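Claltia Print Manager 8 – Review for Small Offices

Claltia Print Manager 8 is a utility that installs, updates and monitors printer drivers on Windows computers. It is published by Cosden and is intended for offices that operate several printer models without a dedicated support department. This review covers the standard edition.

Installation

The setup file is 90 MB and requires administrator rights. The program asks for a default paper size and a network range, and then searches for connected printers. On our test network it identified 14 devices, including two older laser models that had previously needed manual setup. An Awan label printer was listed under a generic name and had to be assigned the correct driver by hand.

Daily Use

The main window lists each printer with its driver version, queue status and last completed job. Updates may be approved singly or as a group. A previous driver can be restored from the same menu, and this function performed correctly in each of our trials.

Toner reporting is less dependable. One printer displayed 100 percent for the full test period, although its own panel gave a lower figure. Users should continue to consult the device itself before ordering supplies.

Support and Documentation

The manual is clear and well indexed. Written questions sent to Cosden in April were answered within two working days. Telephone support is reserved for holders of the extended license – a restriction that smaller offices should note before purchase.

Assessment

The program is recommended for offices with mixed equipment. Those with a single printer will find the free driver from the manufacturer sufficient. Reviewed by Selamawit Hailu, with network testing by Tolera Tufa.

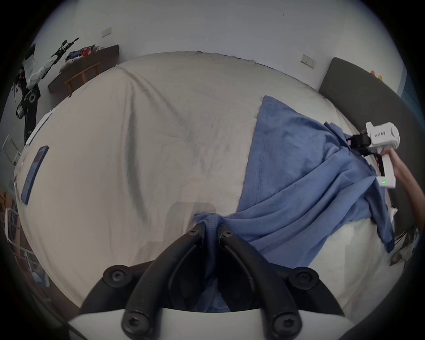
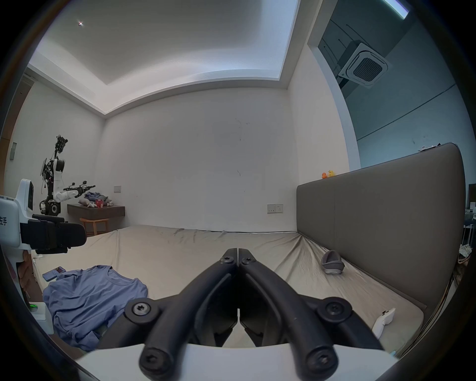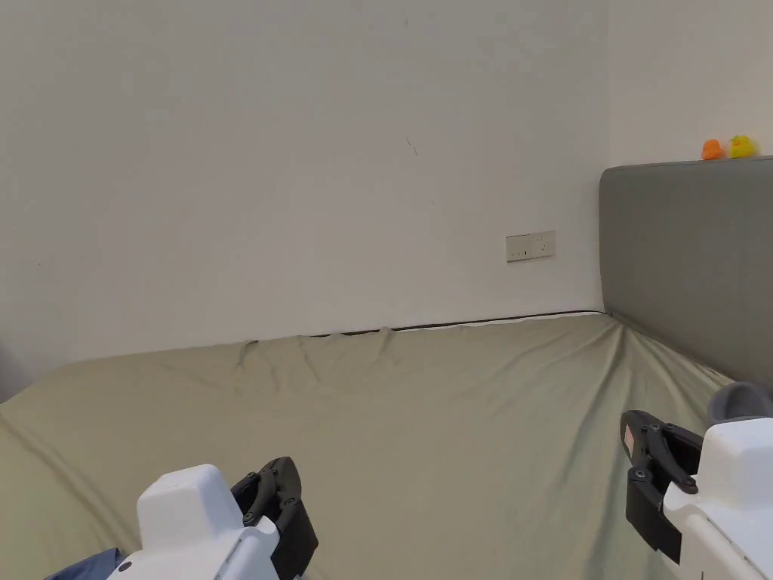
Clonthorpe, Jul 6, 2019

Readers using version 7 may transfer their printer list through the Import command in the File menu. Scheduled updates are not carried over and must be entered again.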